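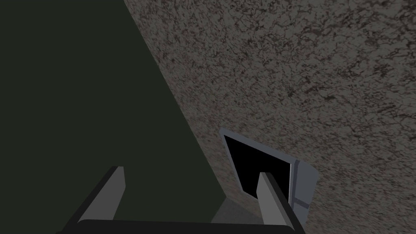

Subject: Re: [sff-builds] Huvthorpe 9 - GPU hits thermal limit with side panel on

On the small form factor list, a member wrote:

> I moved my system into the Huvthorpe last month and the card now sits at
> its thermal limit in any game that loads it fully. With the side panel off
> it drops almost 9 degrees and the clocks stay put. The CPU is fine either
> way.
>
> Current layout: Lumora tower cooler, 2 fans in the bottom blowing up, one
> in the rear blowing out, nothing in the top. The power supply is mounted in
> front with its fan facing the motherboard. Dust filters are the ones that
> came with the case.
>
> Would swapping the bottom fans for the Ingvarsson slim ones help, or do I
> need a different case?

I would leave the fans alone until you have tried a few things that cost nothing.

First, the power supply. In the Huvthorpe the front bracket takes the unit either way round. With its fan facing the motherboard it pulls air out of the main chamber, and the air it takes is what the bottom fans just pushed in. Flip it so the fan faces the front mesh. On my build that alone was worth 2 degrees on the card at the same fan speed. You may need to reroute the 24-pin cable, which gets tight at the lower corner. Undo the bracket screws before you pull on anything there.

Second, the bottom filter. The stock one is a dense nylon mesh over a plastic grid and it is restrictive even when clean. Run the same load with the filter removed and the panel on. If the temperature falls most of the way to your open-panel number, the filter is the problem. If it barely moves, put the filter back and look elsewhere.

Third, clearance under the case. The stock feet are short. On carpet you have effectively blocked the intake, and even on a hard desk the gap is small for two fans. Set the case on a pair of blocks for a test run before you buy taller feet. Anything that raises it by 30 mm and does not cover the vents will do.

On the slim fans: the Ingvarsson slims have lower static pressure than a full-depth fan, so behind that filter I would expect them to do worse. The only reason to use them is if your card is thick enough that the regular fans sit right up against its shroud. You did not say which card it is. Please post the thickness and measure the gap between the card's fans and the case fans. If they are nearly touching you will also hear it, as a low hum that changes when either set ramps.

For comparable numbers, fix all the fans at one speed and log with the panel on and then off, with the room at the same temperature. Let each run go 30 minutes. Short runs are not much use in this case as the side panel takes a while to soak. Log the hot spot as well as the core. A large spread between those two points to paste or cooler mounting, and no amount of case airflow will fix that.

I don't think you need a new case. The Flunorico everybody suggests has a better filter, but the bottom intake sits in the same place and you lose the rear fan mount.

One more question - is the rear fan set up as a case fan in the BIOS, or is it following the CPU sensor? If it follows the CPU it will be near idle during games while the card does all the work. Mine was set that way out of the box.

Please keep replies on the list and trim your quotes.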